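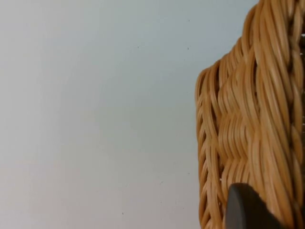 ### 3.2 Collecting Demonstrations

All demonstrations for the basket task were gathered by teleoperation at the Hulto site over the course of September. The task uses one woven basket and one small red cube. Each episode is stored as synchronized video from the wrist cameras and a fixed workspace camera, together with joint positions and gripper commands. We recorded 744 episodes with 4 operators. Of these, 133 were removed during review, mostly for dropped frames or for long pauses in which the operator was waiting on the control link.

The wrist views proved the harder source to use. At close range the weave fills much of the view beside the finger, and the plain background gives the encoder little to fix on. We kept the raw views and did not crop them, so that the policy sees the same input during training and at run time.

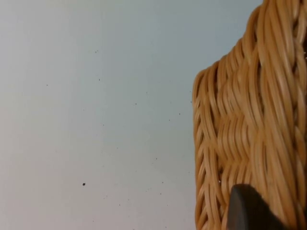

Poonam Sisodia objected at the design stage that a close view of a repeating weave would tell the policy very little about how far the finger had to travel, and that operators, who could see the whole table, would be acting on information missing from the wrist stream. We accepted the point in part. The fixed camera was added to the policy input, and the wrist-only variant was kept as a baseline (Section 5).

Operators were asked to approach the cube slowly and to close the gripper only after both fingers were in place. No path was prescribed between the grasp and the basket. Early trials with a scripted path gave cleaner data, but policies trained on it recovered poorly when the cube was shifted by hand. 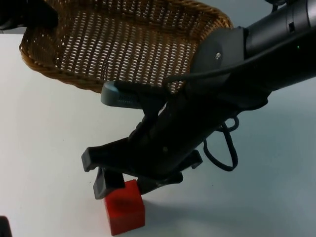
Cube positions were drawn from a grid printed in the operator notes and checked against the fixed camera before each start. The basket was moved less often, once per block of 51 episodes. This is a weakness of the set – basket position varies much less than cube position – and we return to it in the discussion of failures.

Labels were added after recording with the Pledon annotation tool. An episode counts as a success if the cube rests inside the basket and the gripper has released it. Cubes left leaning on the rim were labeled as failures, even when they later slid in.

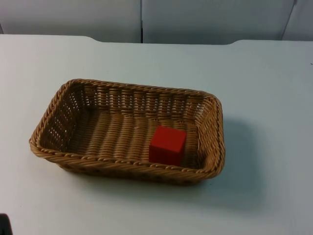
**Figure 2.** Views from the wrist and fixed cameras. The last panel shows the red cube inside the basket.

Failed episodes were not discarded. They are stored under a separate label and used only to train the success classifier, following the split described for the Mancuso set in Section 2. The review rules were fixed before training began and were not changed afterward.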